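Section 4: Setting Up Your Color and Writing on a Cake

I wrote the first version of this guide for the people who take my evening class in Rakcombe, and it has grown a bit every April. You should already have a chilled, crumb-coated cake from Section 3. If you don't, go back and do that first, please! Everything below goes badly on a cake that's still warm in the middle.

What you need on the counter

A batch of American buttercream (mine uses 500 grams of powdered sugar and enough butter that I'd rather not discuss it)
Gel food color, two shades at most
Two piping bags and a number 2 or 3 round tip
Parchment paper, toothpicks, a damp towel
A pencil and the words you plan to write, spelled correctly

That last one is there for a reason. I once handed over a cake for Aiman Halim's retirement with "Congradulations" across the top in navy blue. He was very nice about it. I still have the photo.

Mixing the color

1. Scoop out 200 grams of white buttercream for the lettering and cover the rest with the damp towel. It will look like too much. It's a little too much, and you'll want it when you redo the first word.

2. Dip a clean toothpick in the gel, swipe it through the buttercream, and throw the toothpick away. Fresh toothpick every time, or you'll get crumbs of icing in your gel pot.

3. Stir by hand with a small spatula until the streaks are gone. A mixer whips in air, and air bubbles make the line spit and break when you pipe.

4. Stop one shade lighter than you want and let the bowl sit for 30 minutes. Reds, navies and blacks all get deeper as they rest.

Note: If you want black, start from chocolate buttercream. You'll use a fraction of the gel and nobody's teeth will go gray.

Caution: Don't thin the icing with lemon juice if you're using purple. Some purples shift toward pink with acid, and I found this out an hour before a baby shower.

Making a paper guide

5. Trace around the bottom of your cake pan onto parchment and cut out the circle. Fold it in half, then in half again, and open it up. The creases give you your center and your straight lines.

6. Write your message on the parchment in pencil, full size. Work from the middle letter outward, so for "Happy Birthday Lenni" I count the letters on each line and start with the one in the center.

7. Go over the pencil with a toothpick and a row of small holes, spaced closely enough that you can follow the curve of each letter.

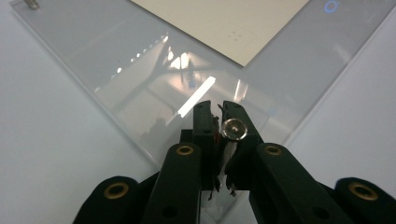

8. Turn the parchment pencil side up, lay it gently on the chilled cake, and prick through the holes with the toothpick. Barely touch it. You want dots in the surface of the icing, and if you're hitting sponge you've gone much too deep.

9. Peel the paper off from one side in a single slow pull. If it sticks, put the whole cake back in the fridge for ten minutes and try again. Don't yank it (I have yanked it).

Piping the letters

10. Fill the bag halfway and twist the top shut. A full bag is heavy, it warms up in your hand, and your wrist gets tired before you're through the first name.

11. Pipe a practice line on the counter or on spare parchment. It should come out smooth and lie where you put it. If it curls back toward the tip, the icing is too stiff, so stir in half a teaspoon of milk and test again.

12. Hold the tip just above the surface and let the icing fall onto the dots. Squeeze, move, stop squeezing, lift. My friend Yen-ting Fu says it out loud the whole time she's working and her lettering is far better than mine.

13. Do all the straight strokes first, then the curves. It feels odd, but your spacing stays even.

Fixing mistakes

For a wobbly stroke, nudge it into place with a damp (not wet!) brush. For a wrong letter, chill the cake until the icing is firm, then lift the letter off with the point of a paring knife and smooth over the spot. White icing under a dark color will usually hold a faint stain, and a well-placed sugar flower covers that nicely.

Note: Finished cakes keep for two days in the fridge in a covered box. Take yours out an hour before serving. Droplets may form on the surface as it warms up, so leave it alone and don't dab at the writing with a paper towel.

Borders are in Section 5, and you'll need the star tip for those.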